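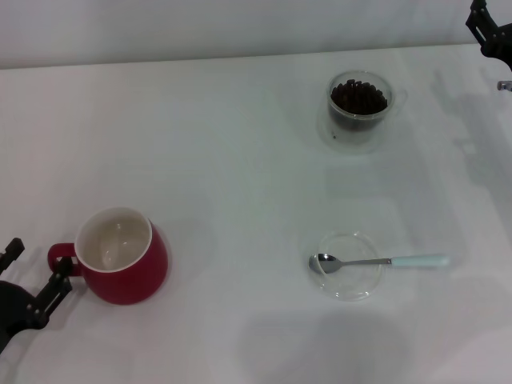 14/08/2017. Up before six, couldn't sleep, head full of the move. Mostyn is nearly packed up now, the flat I mean, not the town, and I keep walking into rooms to fetch things that are already in a box. Rang the van people again. They want 800 for the day, plus fuel, and I said yes because I'm too tired to argue. Kitchen still to do. I've decided it comes down to what I use of a morning – red mug, little glass of coffee beans, the spoon with the pale blue handle – and the rest can be wrapped. Will I miss the rest? Doubt it. Twelve years of pans.

Letter from the solicitor at last. Completion is still on, so they say. Another form about the boundary, which I signed without reading properly and then read properly on the bus with my stomach turning over. It was fine. Just the hedge.

Mabli Phillips came round at lunch to look at the bookcase. Wants it, can't fit it in her car, will come back with her brother. She stayed two hours and we got nothing done at all. Talked about her mother mostly. She's gone downhill since March, doesn't always know the house, and Mabli is doing the nights on her own. I said she should ask for help and she gave me that look. I won't be round the corner any more, that's what I kept thinking. Didn't say it.

Took four bags to the charity shop after. The girl wouldn't have the Fikel heater, no electricals, so back up the hill with it under my arm, hot as anything, cursing. Left it by the bins with a note on. Gone by teatime.

Then the loft. Should of done it weeks ago. Dad's records, his walking maps, a tin of keys that open nothing. Found the receipt for the boiler too – 4,000, and it never once got the back bedroom warm. Sat on the joists with my torch and read his old postcards till my legs went dead. One from the Jostov trip, the year I had mumps, all about the food. He never wrote a word about how he felt but he could do half a page on soup.

Kept: postcards, maps, the good screwdriver. Records I can't decide. Put them in the hall for now where I'll trip over them.

Beans on toast. Cat very odd, sleeping in a box marked LINEN and hissing at me if I go near the tape. Must ring the vet about tablets for the drive. Must ring the gas. Must find the Jodus warranty for the washing machine becuase the buyers have asked twice and I've said twice it's in the drawer, and it isn't in the drawer.

Raining now. Window in the front room is sticking again and I've left it open a crack, can't be bothered to fight it. Bed. Curtains tomorrow, then the shed if it's dry – spiders.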